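Duas pinças para montar um botão: conversa com Melati Nugroho

Publicado em 2022-03-13

Melati Nugroho trabalha na Endance desde o tempo em que a empresa só reparava quadros elétricos. Agora compara pinças para montagem de botoneiras, num projeto que se chama Nodudum. Falei com ela por telefone e depois visitei a oficina.

"A primeira pergunta dos clientes é sempre a força", disse ela. "Eu respondo que a força quase nunca foi o nosso problema. O problema são os dedos, porque a peça é pequena e roda quando a pinça fecha."

Em janeiro, a equipa fez 100 ciclos com cada modelo de dedo e anotou os resultados à mão. Kenneth Rankin, que escreve o programa do controlador, queria uma folha automática. Ela preferiu o papel. "No papel eu escrevo também o que vi, por exemplo que a peça saiu torta mas entrou na mesma."
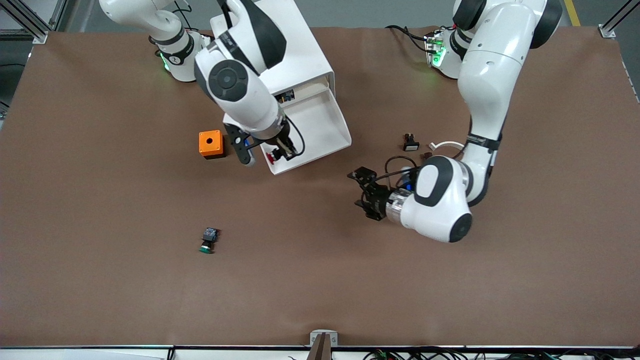

A escolha dos dedos tem ainda outra dificuldade, que é a variedade das peças. Uma caixa quadrada oferece faces planas e paralelas, e qualquer pinça paralela gosta disso. O botão é diferente. O verde, deitado de lado na mesa com o bloco de contacto preto atrás, obriga o braço a decidir primeiro por onde pega. "Se pega pela cabeça, depois tem de virar. Se pega pelo bloco, tem pouco espaço", explicou Melati.

Perguntei se dois braços não complicam tudo. Ela riu-se. "Complicam, sim. Mas um segura e o outro encaixa, como nós fazemos."

Rankin é menos paciente com os cabos. Para ele, o percurso do cabo junto ao punho devia ser decidido antes de se comprar a pinça, e contou que perdeu 4 dias com uma trajetória que o esticava demais.

Os próximos ensaios serão com dedos da Trollenon, de borracha mais macia. Melati ainda não quer dizer qual prefere. "Pergunte-me depois dos ensaios", respondeu, e voltou para a bancada.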